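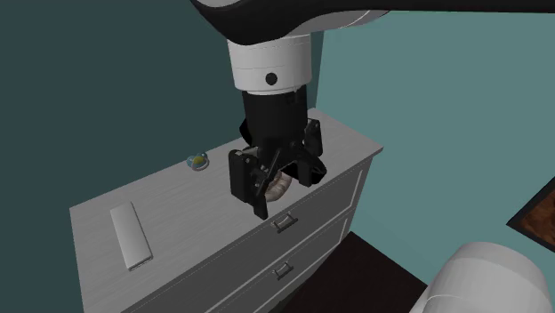
People do not lie in product diaries, Ineke Geerts objected when she read our draft, they simply write down the week they meant to have. We think she is right, and the rest of this section is largely an attempt to work out how much of the Ziltmont result survives if she is.

The claim under review is well known by now. Ziltmont reported that most adults finish a hair product before opening another of the same type, and that the habit has grown stronger with rising prices. The finding rests on 281 completed diaries, drawn from a first mailing to 2,022 households. It has since been repeated as though it described what sits on shelves and dressing tables. It describes what people wrote in a booklet over a period of four weeks, which is a much smaller thing.

4.2 Who kept the diary

A completion rate this low need not ruin a study. It does mean that the authors owe the reader some account of the households that dropped out, and there is very little of one. We are told that those who finished were "similar in age and income" to those who did not. Age and income are not what we would worry about. A person who will fill in a booklet every evening for four weeks is likely to be orderly in other ways, and orderliness is close to the very thing being measured. Someone with several half-used pots of wax and no memory of buying most of them is a poor candidate for the last page of a diary.

Vrabec raised the same point about the earlier Testard survey and was told that reminders had been sent. Reminders bring back people who forgot. They do less for people who looked at the first page, saw that it asked for the name and size of everything they own, and put the booklet in a drawer.

4.3 What counts as one product

The second problem is naming. The diary asked respondents to copy the name "as it appears on the pack". This sounds safe. In practice hair products carry a maker's name, a range name, a word for the type of product and often a slogan, and packs differ in which of these is printed largest. Print also wears. Figure 2 is a fair case of what a respondent might have to copy from: HAIRSTYLE can be read in narrow grey capitals on a black ground, and the printing has a worn, speckled look. A person in a hurry could put down that one word and consider the job done. Another person, with the same item to hand, might write the maker's name and leave it there.

Both entries would be honest. The trouble starts at the coding stage, when Ziltmont's staff had to decide which entries referred to the same thing. Their rule was to merge any two entries from one household that shared a type word. Under that rule a clay and a pomade both written down as "hair styling" become a single product. The household then appears to have one item open when it has two, and it is counted in favour of the claim.

We asked for the uncoded entries and were sent a summary table. Cuiping Kang, who had coded a similar set for Caltska, tried to rebuild the merging from that table and could not do so. The row totals agree with the published ones, but there is no means of telling how many merges were made, or by whom, or whether a second coder ever looked at them. The published paper gives an agreement score for the questions on spending and none for the names. 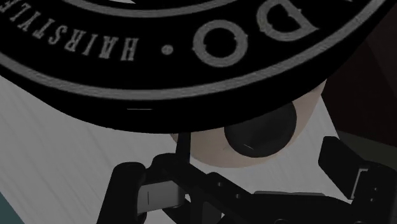 None of this would matter much if the merging errors ran both ways. Some surely do. A household that writes the maker's name on Monday and the range name later in the week would be counted as having two products when it has one. But the rule was written to catch exactly that sort of split, and there is no matching rule to catch false merges. Errors in one direction were hunted and errors in the other were left alone. A result that leans the same way as the cleaning rule should be read with some care.

4.4 The price argument

The paper then goes further and says that finishing one product before opening the next is a response to price. The evidence is a comparison with the Testard survey, which found more open products per household. We see three difficulties with it, of very different weight.

Testard asked its question in July, when a good many people are packing for holidays and buying small sizes. Ziltmont does not say which months its own diaries cover. This may be a minor matter, but it could have been settled in one sentence.

Testard also used a single question and a list of types to tick. Ticking is easy, and lists remind people of things they had forgotten they owned. A blank diary page does neither. We would expect a list to produce higher counts than a blank page in the same homes in the same week, and MacPherson found just that when both forms were given to one group of households. The Ziltmont paper cites MacPherson for a different point and passes over this one.

The most serious difficulty is that neither study recorded what anyone paid. Prices are brought in from outside, as a general trend, and laid beside the difference in counts. I-seul Kang has suggested that till receipts could be matched to the diaries after the fact. We doubt that enough of them were kept, though we would be glad to be shown otherwise.

4.5 What can still be said

Hélène Després, commenting on an earlier version, thought we were asking too much of a modest study. The diaries do show that a fair share of people report using one product at a time, and that this report is steady from the first week to the last. We accept both. Steadiness is a weaker virtue than it looks, however, as a respondent who has written the same name for ten evenings has every reason to write it on the eleventh without going to check.

For the reanalysis in Section 5 we therefore treat the diary counts as a lower limit on open products per household, and we leave the Testard comparison out altogether.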